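Notes from the Skerkero visit, September

Ea Snorradóttir ran the tour of the office-handling cell. One arm with a five-digit hand works at ordinary furniture, no fixtures. Floor space needed is 28 square meters, plus a clear aisle to the charging point.

Bruklow quoted 3,020 per month for the same class of arm; Skerkero's lease is 3,000 with spare fingertips included. Neither price covers integration. Yaw Agyeman wants 40 hours of that in the first-year budget — I would plan for more.

Filing tasks are the closest match to our archive room. Binders in plastic film are on the task list, and so are cabinets with hinged doors.

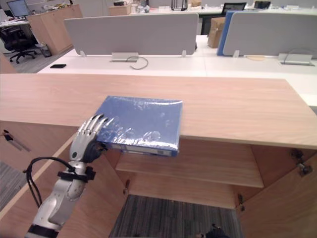
Cable routing on the arm should go into the spec as a separate line. Ask both vendors for replacement cable prices before Monday.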